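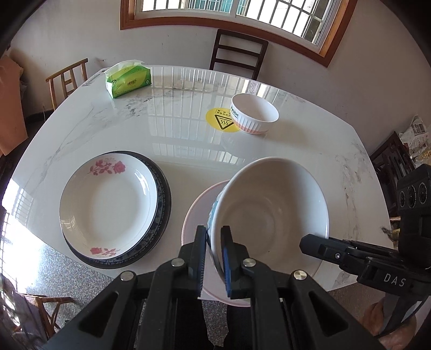 The big white bowl with the blue pattern, and the rose dish on its pile over on the left.

So November has been the month of the crockery. I've been putting it off since we moved in, because every time I opened that cupboard something slid towards me and I shut it again quickly and had toast on a bit of kitchen roll. Then Olga Llorente came for supper, asked for a soup bowl, and I had to take out half the cupboard to reach one. Enough!

Everything came out on to the table one wet afternoon and I made myself look at it properly. It's a right old mixture. The white dish with the red roses was my aunt's, and I love the thin gold line round the middle of it, though that gold means it can never go in the microwave (ask me about the sparks some time). It's deep enough for stew and pretty enough for a trifle, so it stays, no argument. Underneath it are the navy-rimmed plates, which came from a house clearance at Grukover and which I use more than anything else I own. Chips look good on them. So do chips of the other sort, sadly, and I did find one with a nick in it that has gone out to sit under the geranium.

The plate with the pink rim is a bit of an orphan. I keep meaning to find it some friends. I had a hunt round the charity shops in Arkar and came home with a jigsaw and no plates, so it's still on its own and mostly gets used for cake.

Now, the big bowl. Plain white inside, pale blue pattern on the outside, and far too large for the shelf it was living on. I'd been keeping it at the back with 11 other things balanced in it, which was daft as it's the one I want every weekend for salad or for proving dough. It's now at the front on the bottom shelf all by itself, and I can't tell you how pleased I am every time I open the door.

The little ribbed bowl with the pinky-orange band is the newest. It still has its label on. I've got warm water and washing-up liquid lined up for that, and if it leaves a sticky patch I'll try a dab of cooking oil, which is Obadia Barasa's trick and has worked for me on jam jars. It'll be for olives, or for the salt, I haven't made up my mind.

As for stacking, I've gone for big flat plates at the bottom, deep dishes on top, and never more than I can lift with one hand. I put a sheet of kitchen paper between the ones I care about. I did look at those padded felt circles but they wanted 20 quid for a set and I'd rather have the cake.

The whole job took me 55 minutes, including a tea break and a long sit down with the rose dish remembering puddings. Mugs are next. There's a whole shelf of those and I'm fond of all of them, so that may have to wait until after Christmas.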